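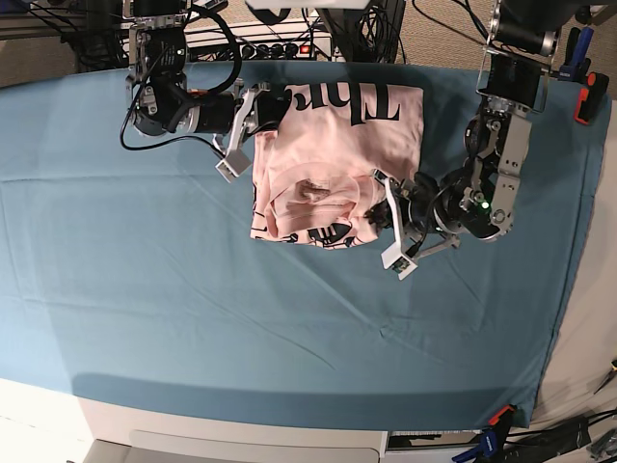 Yorath Forum > Methods and Results > Bimanual garment folding: scoring protocol

Cledwyn_Cadwaladr
November 26, 2019
The Graltside group requests comment on the scoring protocol for its two-arm shirt folding study. The policy was trained on 147 teleoperated demonstrations and evaluated over 41 trials. A trial is recorded as a success if the final bundle fits within the target rectangle. Placement of the sleeves inside the bundle is not scored.

glenysm
The target rectangle is a weak criterion. A shirt rolled into a lump of the right size would pass. Our group at Cuncombe scored layer order as well, and the ranking of the two policies we were comparing changed as a result.

Cledwyn_Cadwaladr
Layer order was considered in July. Two raters disagreed on 9 of the 41 trials, and the measure was withdrawn.

D_Price
Disagreement between raters is grounds for a clearer rubric. I would not drop the measure. May I also ask how the starting state is defined? The draft says only "flat." 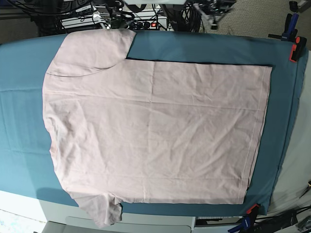
Cledwyn_Cadwaladr
"Flat" means that the body of the shirt is spread on the table. Wrinkles are permitted. A sleeve may be folded over the body or hang past the table edge.

D_Price
Those are different tasks. A hanging sleeve has to be brought back onto the table before the first fold. Please report them separately.

amostyn (moderator)
Members are reminded that the Trorkitix template has a field for initial state. It should be completed for each trial.

glenysm
I support separate reporting, though with 41 trials the subgroups will be small. I maintain my objection to the rectangle.

Cledwyn_Cadwaladr
The initial state field will be completed from the trial recordings. The rectangle will remain the primary measure. Layer order will be restored as a secondary measure with 3 raters, and the revised rubric will be posted in this thread.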